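Nirnley Workshop: April progress report for the Amini small grants team

Hi everybody,

Carolina Pacheco asked me to keep this one short and friendly, so I'll try, but a lot went on in April and I do tend to ramble!

The big news is the worktables. When I wrote last time we were still arguing over whether to buy new ones or fix up what we had, and we fixed up what we had. The light wood tops from the old Skurkside space cleaned up beautifully (three evenings of sanding, my shoulders are still complaining) and all of them are back on the floor. I did lose a day waiting on screws from Fasen. They sent the wrong length, then the right length in the wrong quantity, and by the time the third bag showed up I'd driven to the hardware store myself.

Money: we've spent $1,423 so far. Most of that went to lumber, sandpaper and finish, with $200 for power strips and extension cords, which was more than I'd budgeted. I'm moving the difference over from the paint line. The walls can stay the color they are until fall, and I don't think anyone will mind except me.

Now, cords. I know it sounds like a silly thing to spend a month thinking about, but cord handling is what people asked for most at the Sunday sign-up. They want to set up a table themselves, lay the strip where they need it, coil up the slack and put it all away again at the end without leaving a bird's nest for the next group. So we've been trying out a plain light-colored board on top of the table as a practice surface, with a white power strip and its cable on it.

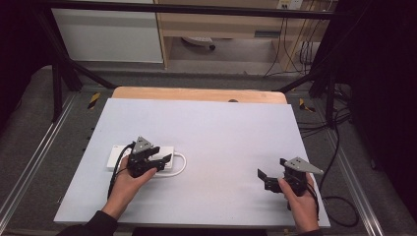 I like the board a lot more than I expected to. A white strip on a pale board is a little hard to pick out under our lights, though, so I'd love to try a darker board next to it and see which one people prefer. I also want to settle on one way of coiling the cable. Right now we have 2 camps, the loopers and the folders, and I'm a looper and not very neutral.

Still on my list for next month:
- labels for the cord shelf
- a second practice board, darker
- edge trim for the tables that didn't get any
- the Fasen refund (I'm calling again)

Carolina has the receipts in the blue folder if you want to go through them before your visit. Come by any afternoon, just let me know first so I can clear you a parking spot.

Contact: Nirnley Workshop front desk | © Nirnley Workshop | Back to top
3 comments · 2 shares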